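A day at the Etgate card fair
Monday, November 2, 2020 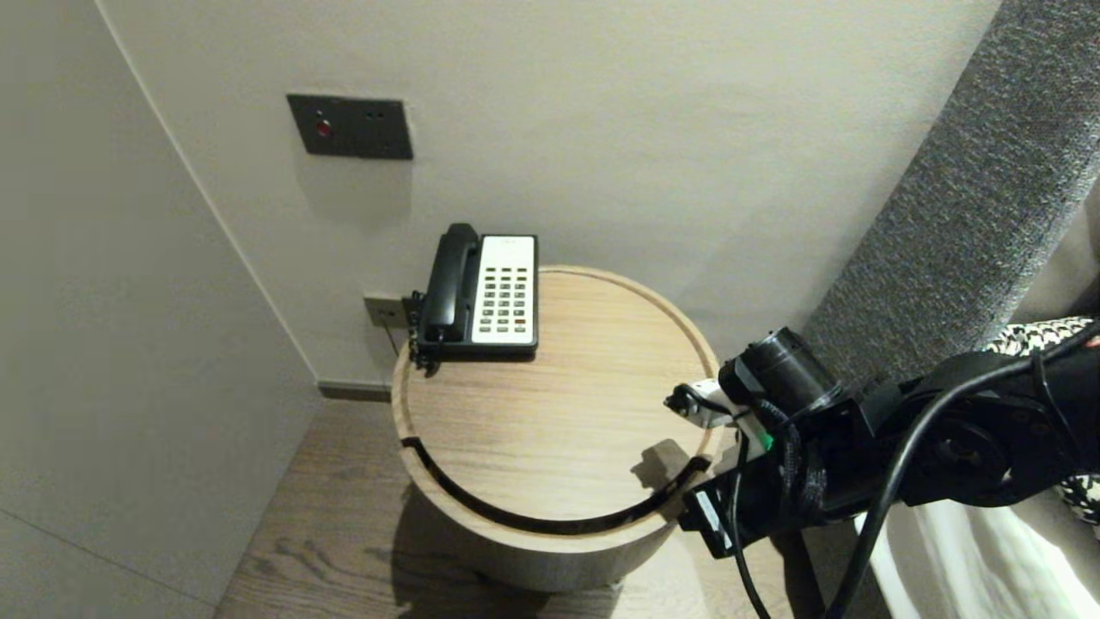 I'd been looking forward to this one since May, when the organisers first said they would try to run it with smaller numbers and tables spread right out. Three hours of driving, one stop for a coffee and a sausage roll, and I was in the queue outside the Etgate hall before the doors opened with my trade binder under my arm. I haven't played a proper paper game against a stranger in ages and I was grinning like a kid.

For anyone who hasn't been, the fair is part market, part tournament, part excuse to stand around talking about decks. They had 24 stalls this time. That's fewer than usual, but the aisles were wide enough to stop and dig through a box without somebody's backpack in your ear, and I wouldn't mind if they kept it that way. Most stalls had singles in long white boxes sorted by colour or type, with the pricier cards in a glass case up front.

I started at Brikero, who do sleeves, deck boxes and playmats. I've been double-sleeving everything with their matte inners for a couple of years and never had a split. They had a new deck box out with a deeper lid, and I spent far too long opening and closing it. It takes a 60-card deck double-sleeved plus a sideboard, with a little tray underneath for dice. The lid is a bit stiff, so if you've got weak thumbs try it before you buy. I bought the dark green one.

Next door was Lazăr, a small publisher with a two-player card game I'd only read about. It's called Honari, and it's the reason I'm writing such a long post! You each bring a 47-card deck (odd number, but you get used to it) and you start with three cards face down in front of you as your gates. Every attack has to name a gate, and when a gate gets flipped its effect goes off whether the owner likes it or not. So you end up bluffing from the very first turn, and a lot of the good gates are ones that hurt you a bit as well.

My first demo game went terribly. I put my nastiest card in the middle gate, because of course I did, and my opponent walked straight around it and took the other two. Second game I put junk in the middle, guarded it like treasure, and got two big attackers blown up on the left side for nothing. I honestly cheered out loud. The third one went to the last card in both decks and I lost it by a single point of damage, having miscounted my own discard pile.

A few things I noticed after three games, for those of you who like the nuts and bolts:

Drawing feels slow at the start. You only get one card a turn until a gate falls, and after that you get two. That gives the player who's behind a real way back, though I can see a stall deck making it miserable.

The searchers are expensive. There are only a handful and they all make you show the card, so you can't quietly dig out your finisher every game.

Going first looks strong to me. The first player can't attack, but they do get to set up a blocker, and I won none of my games going second. Small sample, and I was rubbish, so take that how you like.

The art is lovely, all inky blues and rust. The text on the cards is too small for my eyes, and I told them that.

After lunch (a pie, decent, too hot) I played in the casual draft, which had 12 of us split over two pods. I took a flashy dragon early and then got passed nothing to go with it, so I ended up in a mushy three-colour pile with not enough creatures. One win, two losses. The win came from topdecking the dragon on an empty board, and my opponent was very good about it. If you draft there next time, take cheap removal over anything shiny for the first few picks. I knew that already and did it wrong anyway.

Trading was good all day. I moved a stack of old rares I'd been carting around forever and came home with the last two lands I needed for my casual deck, plus a beaten-up common from my very first starter set that I've got real affection for. It cost me less than the pie.

Some practical bits. Parking behind the hall is free but it fills up early, and the street out front is timed. Bring cash, as the signal inside was patchy and half the card readers were having a sulk. The chairs are hard plastic, so a cushion is worth the space in your bag – I'm still feeling that draft in my lower back.

I came home with two Honari starter decks and I'm already cutting cards from the blue one. If anybody local wants a game on the weekend, leave a comment and I'll bring both.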